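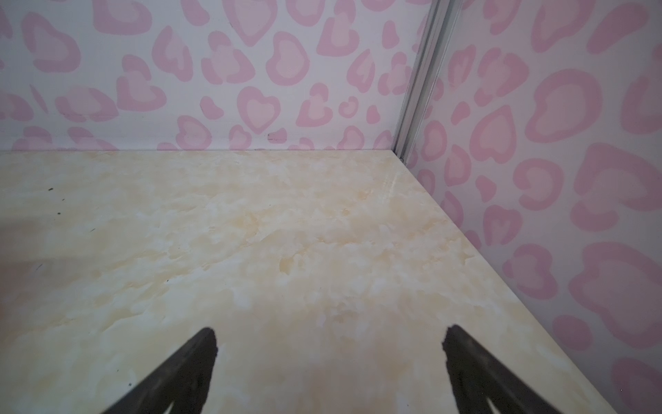 Grout color for kitchen backsplash, need advice before Prikport order

jarancibia
4 Oct 2024
Hello everyone. I am tiling the wall behind my stove, with 155 small green tiles in a matte finish. My wife prefers white grout. I prefer gray, because we fry a lot of fish. Which one would you choose? The shop (Prikport) does not take back opened bags, so I would like to decide well.
Joaquín Arancibia

mudbucket11
Gray. I had white behind my stove and by August it was yellow in one area only, the area over the big burner.

lestetti_fan
I do not agree with this. White is fine if you seal it two times. Mine is from Lestetti and I wipe it after cooking.
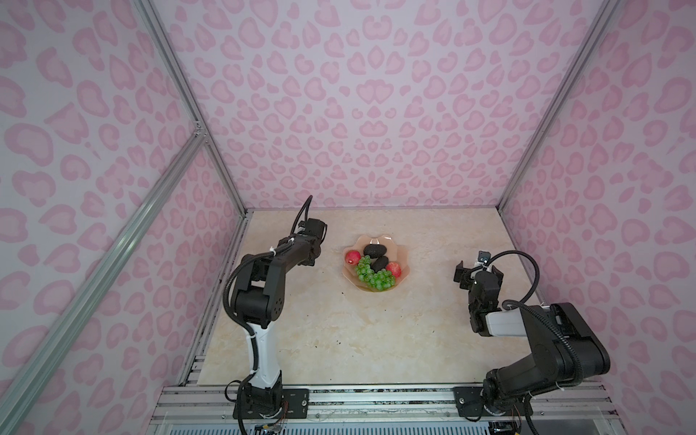 Leopard print walls, marble pattern top

mudbucket11
Two coats of sealer did not help me. Maybe you cook less than we do.

lestetti_fan
We are five persons at home, so I don't think so. Which sealer did you use?

mudbucket11
Hirvonen, the water-based one. I waited one night before I cooked.

workby_tom
One night is too short in my opinion. Wait three days. Also, Joaquín, please write how wide your joints are. With thin joints the color changes the look very little, and with wide joints you will see a grid.

jarancibia
The joints are two millimeters. I did not know about the three days, thank you. Is there a light gray which my wife could accept?

workby_tom
Ask for a sample stick and hold it beside a loose tile in the evening, with the kitchen lamp on. Grout also dries lighter than it looks in the bucket.

lestetti_fan
I still say white, but light gray is not a bad choice.

jarancibia
I will ask for two sticks and write again when we have decided.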